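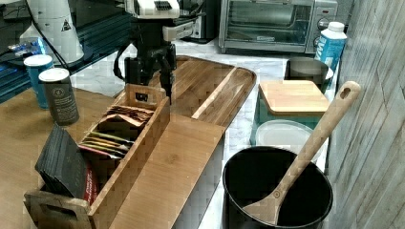 「アームの値段から考え始めると、だいたい失敗します」。ダリオ・サラさんは、コーヒーを出してくれるより先にそう言った。Drarkarbyにある工房Sarkanceで、家庭の台所仕事をロボットアームにやらせる研究の機材計画を一手に引き受けている人だ。お茶のパックを木箱から取り出す、元に戻す、缶を動かす。そういう地味な動作を毎日繰り返している現場のお財布事情を聞きたくて訪ねたのだが、最初の一言からもう面白くて、用意してきた質問の順番はすっかり崩れてしまった。

では何から考えるのか。サラさんの答えは「置き場所」だった。

「まず台です。天板の奥行き、コンセントの位置、ケーブルをどこに逃がすか。アームは台の上に手を伸ばしますから、ケーブルもそれについて動きます。台所の台というのは、もともと物が多いんですよ。トースターオーブンがあって、コーヒーメーカーがあって、鍋があって。それを全部どけて実験しても、家では使えません。だから物を置いたまま腕が回れるかどうかを、カタログを開く前に段ボールの模型で確かめます」

段ボール! 思わず聞き返すと、サラさんは笑って、棚の裏から肘の関節まで再現した模型を引っぱり出してきた。関節は割りピンで留めてある。これを台の上でぐるぐる動かし、ぶつかる場所にテープを貼っていくのだそうだ。最初の購入申請書には、そのテープだらけの台の写真を添付したという。

「審査する人はロボットの専門家ではありません。可搬重量の数字を並べるより、テープのほうがずっと伝わりました」

予算の組み方に話が移ると、声に一段と熱がこもる。Sarkanceでは年間の機材費のうち、アーム本体に充てるのは70パーセントまでと決めている。残りはグリッパーの指、ケーブル、固定金具、そして練習相手になる日用品に回す。

「指は消耗品です。ここを分かってもらうのに時間がかかりました。お茶のパックは薄くて、ぎっしり立てて並んでいるでしょう。その隙間に指先を差し込んで一枚だけつまむ。重いものを持つより、よほど指先に無理がかかるんです。二本指のグリッパーでどこまでできるか、というのが今の私たちのテーマですから、指先の形は何度でも作り直したい。そのためのお金を、あとから『修理費』として頼むのはつらいですよ。最初から計画に入れておくべきものです」

今年度、グリッパーまわりに確保した額は2710ユーロ。多いのか少ないのか、門外漢の私には見当がつかない。正直にそう伝えると、サラさんは「私も最初は分かりませんでした」とあっさり認めた。前の年の伝票を全部並べ直し、交換部品と試作の材料を拾い出して、ようやく出てきた金額だという。

見積もりは、Rousselという代理店と、Tudarという小さな部品工房の二か所から取った。Rousselは本体と保守契約、Tudarは金具と指先。窓口を一つにまとめたほうが楽ではないかと尋ねると、首を横に振る。

「Tudarには図面が雑でも相談できるんです。こちらが『もう少し薄く、でも曲がらないで』と言うと、ちゃんと話を聞いてくれる。Rousselの担当者にそれを言っても困るだけでしょう。逆に、本体が止まったときにTudarへ電話しても仕方がない。請求書が二通になるくらい、何でもありません」

ただし、保守契約だけは苦い思い出がある。一台目を入れたとき、保証期間を会計年度とそろえずに契約してしまい、切れ目がちょうど予算の谷間に落ちた。関節から音がしはじめたのは、よりによってその時期だったそうだ。今は契約を15か月にして、年度をまたぐようにしている。「三か月の余白です。これがあるだけで、10月の見積もりを落ち着いて書けます」

日用品の選び方も聞いてみた。ここがいちばん楽しい、と身を乗り出す。

「缶、蓋つきの容器、紙パック、大きな鍋に木のスプーン。どれも本物の台所にあるものばかりです。買うときは、見た目より『持ちにくさ』で選びます。丸くて滑るもの、蓋が竹でできていて本体と手触りが違うもの、持ち手が鍋からはみ出しているもの。スーパーの棚の前で、つい指を二本だけにしてつまんでみるんですよ。店員さんには見られますね」

領収書は一枚ずつ機材台帳に貼る。食品の入ったものは経費で落ちにくいので、台帳の備考欄に「把持対象物」と書くことを覚えた。お茶の箱も立派な把持対象物である。中身を飲んでしまったらどうなるのかと聞いたら、「補充は自腹です」とのこと。

これから初めてアームを買う人への助言をお願いすると、サラさんはしばらく考え、ノートの切れ端に三行書いてくれた。

- 台を先に決める
- 指先の予算を本体と同じ日に申請する
- 二台目は一台目で半年困ってから選ぶ

三行目については補足があった。Sarkanceのアームは現在2台あるのだが、同時に買わなくて本当によかったのだという。「一台目を使って、うちに必要なのは速さよりも狭いところでの動きやすさだと分かりました。最初から同じものを二台そろえていたら、二台とも速いだけだったでしょうね。リーチの長さも、取り付けの向きも、困ったからこそ選べたんです」

次に欲しいものは何ですか、と帰り際に聞いた。新しいアームだろうと思っていたら、返ってきたのは「高さの変えられる台」だった。カタログはもう取り寄せてあって、該当のページには付箋が何枚も貼ってある。段ボールの模型も、それに合わせて脚の長さを作り直している途中だそうだ。

(2025年12月25日掲載)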